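4.2 Montagem em oficina partilhada e tarefa da tampa

Os resultados que circulam sobre manipuladores de baixo custo provêm, na maioria, de bancadas preparadas para os produzir. Quisemos saber o que sobra desse desempenho numa oficina partilhada. O braço, a que chamamos Damlow, foi montado ao longo de 6 semanas com peças compradas avulso e um controlador Sarngate em segunda mão. O custo ficou por volta de 3000 euros, sem contar as horas de trabalho — omissão habitual nesta literatura, e que também nós não conseguimos corrigir com rigor.

A tarefa escolhida parece trivial: abrir e fechar a tampa articulada de um recipiente de plástico pousado sobre um pano (Figura 2). O pano cede e enruga, o que basta para pôr em causa qualquer posição gravada de antemão. 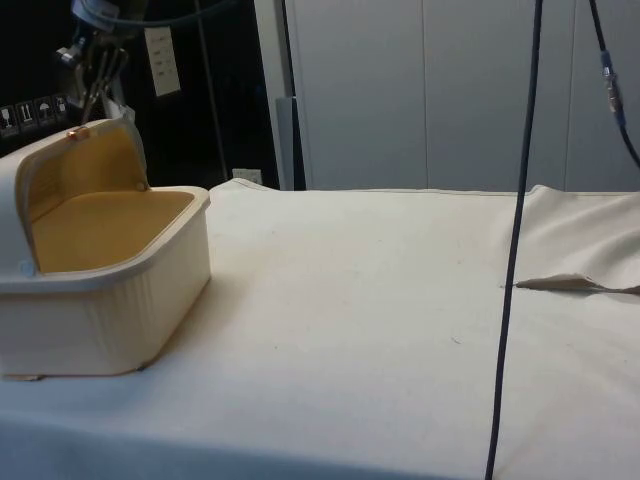
Figura 2. Recipiente com a tampa aberta; os dois dedos metálicos da garra descem em direção ao bordo posterior da tampa.

O protocolo Dralton considera bem-sucedida toda a tentativa em que a tampa muda de estado. O critério é generoso. Um empurrão que feche a tampa e arraste o recipiente conta tanto como um movimento limpo, e um leitor que veja apenas a taxa final não distingue os dois casos. Registámos por isso o deslocamento da base em separado e, das tentativas dadas como válidas, excluímos 19 por arrastamento.

Resta a questão da repetibilidade. A calibração foi refeita à mão no início de cada sessão, sempre pela mesma pessoa, e não sabemos quanto do resultado se deve a essa prática. O módulo de correção Stockdale promete dispensá-la; nos nossos ensaios de agosto não encontrámos indícios suficientes para o afirmar.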